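Lay the Tower Down: Cleaning and Fixing an Old Desktop PC Without Losing a Screw

By Oona Harju
18 December 2022
7 min read

Every household past a certain age has a desktop computer under a desk, humming to itself and eating carpet. Ours had been doing both for years before it got loud enough that I could hear it from the shower. I cleaned it on the living room floor, on the rug, standing it upright and poking at it with a flashlight in my teeth. I don't recommend any part of that sentence.

Start by shutting it down properly. Then switch off the supply at the back, pull the power cord, and hold the power button in for a few seconds. Unplug everything else and take a picture of the back first, even if you're sure you'll remember. My husband Hideaki was sure. We had no sound until May.

Carry it to a table. A real one, at a height where you can stand without folding yourself in half. Kitchen tables are fine if you can get them away from the people who want to eat there. Take the side panel off and lay the case flat with the open side up. Gravity is then working for you – a dropped screw lands somewhere in the case, where you can go and get it, and a heavy part won't hang off its connector while you hunt for the second screw.

Put the screws in an egg carton, one cup per job. Panel screws in the first, drive screws in the second, and so on. If you tip over the carton you can start a new hobby.
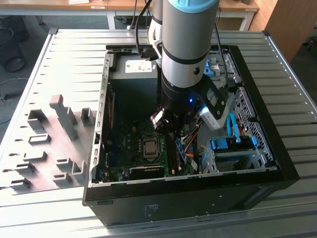
Side panel off, insides up. The blue SATA cables loop down by the drive cage.

Before you touch anything in there, touch bare metal on the case. Do it again whenever you come back from answering the door. Wool socks are lovely and I wear them all winter, but not for this.

Now the dust. Use short puffs of canned air and keep the can upright, or you'll spray the board with something very cold. Hold each fan still with a finger while you blow at it. The fins on a heatsink collect a sort of gray felt that comes away in one piece if you're patient with a soft paintbrush. Leave the vacuum cleaner in the closet. And don't open the power supply, ever. Blow through the vents from outside and call it clean.

Cables are where most of the damage gets done, usually by someone in a hurry. Pull on the plug and leave the wire out of it. Many SATA plugs have a little metal clip you have to squeeze, and they'll fight you to the end if you don't. The thin wires that run to the front buttons and lights are the worst of the lot, so write down where each one goes before you pull it. Masking tape flags work well. I use a Gruber marker that has outlived two printers.

If you're lifting out the processor, free the lever gently and raise the metal frame without leaning over it holding a screwdriver. Set the chip down somewhere flat and clean. A saucer isn't flat. I have checked.

Memory sticks go back in with a firm push at both ends until the latches click. It will feel like too much force. If it feels like far too much force, the stick is backward.

Tuck the loose cables clear of the fans, count nothing, tip the case gently from side to side, and listen. A rattle means one of the egg cups is short. Find it before you plug in. Then connect the screen and keyboard, start it up with the panel still off, and keep your fingers out while you look to see that the fans spin.

Related
Getting crumbs out of a keyboard (and what was living in there)
What to do with 300 mystery screws
Kumiko Koyama's drawer for cords, one winter later
Is it time to retire the printer?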